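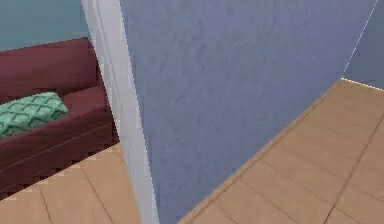

Do I have to start the scene again from scratch every time I swap a gripper?
Only if you change the wrist plate as well. A straight swap of fingers keeps the same arm, the same controller and the same starting pose, and the flat loads as you left it. Change the plate and the controller's idea of where the hand ends will be wrong, which it will demonstrate by driving into a wall.

4. Comparing two grippers in the simulated flat

This section covers a side-by-side trial of the Nurholm two-finger gripper and the Henao soft cup, both on the Vonex arm. It assumes you have finished section 3 and that the arm moves when asked. If it moves when not asked, go back to section 3.

4.1 Before you begin

1. Open Mirkari and load the flat. Wait for the floor to finish drawing before you click anything. Clicks made early are saved up and carried out later, all together.

2. Choose the Vonex arm from the robot list. The mobile base comes with it.

3. Set the step rate to 204. The slider likes to land on either side of this figure, so type it in.

4. Set the picture size for the head camera to 128. Larger sizes work and look much nicer, and you will have time to admire them while the trial crawls along.

Note: At 128, edges come out as little staircases. This is normal. Please do not report it. Ulises Llanos has a folder of these reports and no plans to open it.

4.2 Setting up the first gripper

5. Under Hand, pick Nurholm. Leave the finger force at its default for the first run, however sure you are of a better value.

6. Press Home. The base drives to its start point and turns to face the sofa.

7. Check the head camera view before going further. You want the seat and the cushion with a bit of space on either side. A view made up mostly of wall means the base has stopped short of the doorway, or turned too soon. Press Home again. If the second try ends the same way, nudge the base by hand using the arrow keys.

Caution: The arrow keys move the base in its own direction, so "left" is the robot's left. Everyone knows this and everyone gets it wrong.

8. Save the start pose under a name you will recognise in February. "test2_new" has been taken, several times.

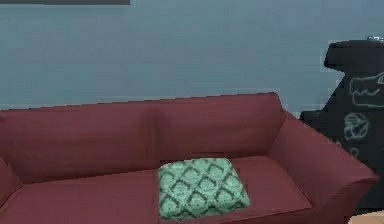 9. Set the pick target to the cushion and choose Corner as the grasp point. The two-finger gripper wants an edge to pinch. Pointed at the middle of something soft and flat, it closes on a fold if it is lucky and on nothing if it is not, and logs both as "closed".

10. Run the trial for 2,000 steps. The run stops early if the cushion is lifted clear of the seat and held.

11. Save the log. Do it now, before the next part, as changing the hand clears it without asking. We have requested a warning box. We were told there is one. There is not.

4.3 Setting up the second gripper

12. Under Hand, pick Henao. Leave the wrist plate setting alone.

13. Load the start pose you saved in step 8. Do not press Home, which picks a fresh start point each time and will spoil the comparison.

14. Change the grasp point to Centre. The cup needs a flat patch wider than itself and is hopeless on corners.

15. Set the run length to 4,000 steps. The cup comes down slowly and takes a while to settle, and cutting it off at the shorter length makes it look worse than it is. Fans of the two-finger gripper are asked to resist.

16. Run the trial and save the log beside the first one.

Note: Low armrests and high backrests both cause trouble for the elbow. If the log shows "elbow contact" before any hand movement, raise the approach height by one notch and run again. Do the same for the other gripper, too, or the two logs are no longer about the same thing.

4.4 Reading the results

17. Open both logs in the Compare window. Look at the Held column first. The Closed column only tells you that the hand did as it was told.

18. Ignore the overall score. It was written for picking up boxes and marks soft things harshly – a cushion that sags in the grip loses points for having changed shape, as cushions will.

19. If one log is blank, the camera was still set to the previous hand. Go to View, choose the hand in use, and repeat from step 13 for the cup or from step 6 for the fingers. If you go back to step 6, save the new start pose and run both grippers from it.

Swapping the order of the two grippers is covered in section 5, together with the wrist plate.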